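I've been helping out with the robotics club at my daughter's school for 3 years now, and every January we have the same argument about what the kids should build. Half the parents want the big arena contest, with the ramps and the flashing scoreboard. I get it - it's loud, it's fun, grandparents come! But I'd vote for laundry every single time.

Laundry is what the older group picked this year. Two arms, one T-shirt, get it folded. They named the project Prallow (don't ask me, I wasn't at that meeting) and they've been at it every Tuesday after school. A shirt sounds so easy until you try to tell a machine where the sleeve is.

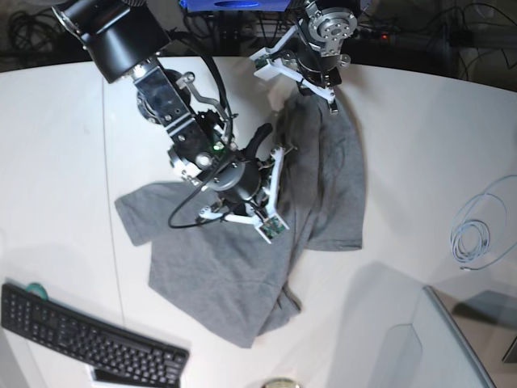 What I love is how much arguing goes on. In the arena contest you tune your wheels and hope. With cloth, the kids have to talk about what a fold even is, and which bit you grab first, and whether you'd do it the same way with a sweater. Zsófia Katona, who coaches with me, spent a whole session just having them fold shirts with their eyes shut and oven mitts on. They laughed themselves silly and then rewrote half their plan.

Yes, the contest brings in sponsors, and the 35 kids on our list do need batteries and bus money. I'm not saying drop it. I'm saying give the slow, fiddly project the good room and the same budget next year, and let the parents come and watch that too. I'll bring the shirts.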